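Zaltgate Hand-Held Gripper System
Set-up and Planning Guide

Section 3. Planning your purchase

Read this section before you place an order. It covers what to count, what to budget for, and how to prepare a site. Unpacking and calibration are covered in Section 4.

3.1 Decide how many stations you need

A station is one operator, one pair of grippers and one work surface. Most first-time buyers order too many stations and too few spare parts.

1. List the tasks you want recorded. Write each one as a single action, such as "put the packet in the box."
2. Mark each task as one-handed or two-handed. Two-handed tasks need a pair of grippers per operator.
3. Estimate the operator hours for each task and add them up.
4. Divide the total by the hours one operator can work in a week. Leave out breaks, battery changes and file transfer.
5. Divide again by the number of weeks in your schedule. Round up to the next whole station.

Note: A left and a right gripper are ordered under separate part numbers. Check both lines of the quote.

3.2 Budget for wear parts

Finger pads, pivot pins and batteries wear out and are not covered by the warranty. Put them on a separate budget line so they can be reordered without a new approval.

1. Order 3 sets of finger pads per station to start.
2. Order one spare pivot pin kit for each site, whatever the number of stations.
3. Allow 14 days for delivery of pads and 31 days for pivot pin kits.
4. Record the date each set of pads goes into service. Use your own figures for the second order.

The starter spares pack (part 783) contains pads and pins for one station. It does not contain batteries.

Caution: Do not glue or tape worn pads. Residue on the fingertip changes the closing distance and the gripper will need to be recalibrated.
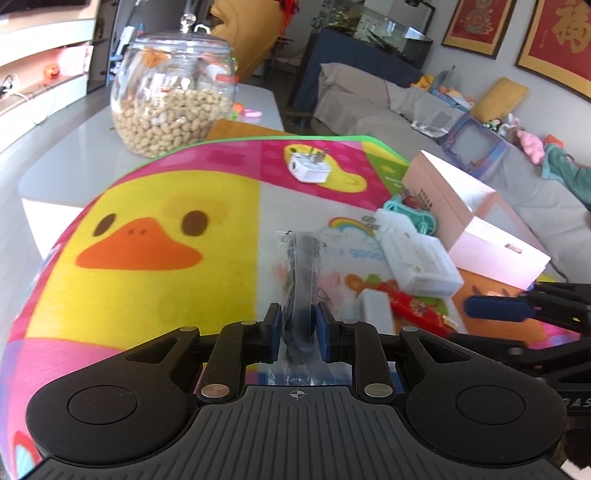 3.3 Budget for objects and surfaces

Objects to be handled are a running cost. Packaging tears, cartons lose their shape, and anything soft gets dirty.

1. Set a monthly amount for objects and keep the receipts with the task list.
2. Buy duplicates of any object used in more than one task.
3. Include some clear packaging, some rigid boxes and some small, hard items. A set made up of one type gives you narrow data.
4. Include a washable mat for each table if your tasks call for a patterned background.

Do not include glass in the object set unless the task requires it. If glass has to stay on the table, place it outside the operator's reach.

3.4 Check the site

Homes and offices are both suitable. Complete this check before the equipment ships.

1. Measure the table. The operator must be able to stand at it with both elbows clear.
2. Confirm there is a grounded outlet near the table for the charger. Add travel adapters to the order if the site is in another country.
3. Check the room light at 9 a.m. and again at 4 p.m. If the table is in direct sun at either time, budget for a blind.
4. Find a shelf or cabinet where the grippers can be stored closed.

Note: The Clurnside and Willurton sites both had to buy second tables after delivery. Measure first.

3.5 Request a quote

Send the completed task list, station count and site check to your regional contact. Eirini Liapis handles new orders. Lacey Ellwood handles spares and returns, including orders placed through Dahlgren. Quotes issued in January stay valid until the end of March. All others are valid for 31 days.

If the station count changes after the quote is issued, ask for a new one. Do not edit the quantities by hand.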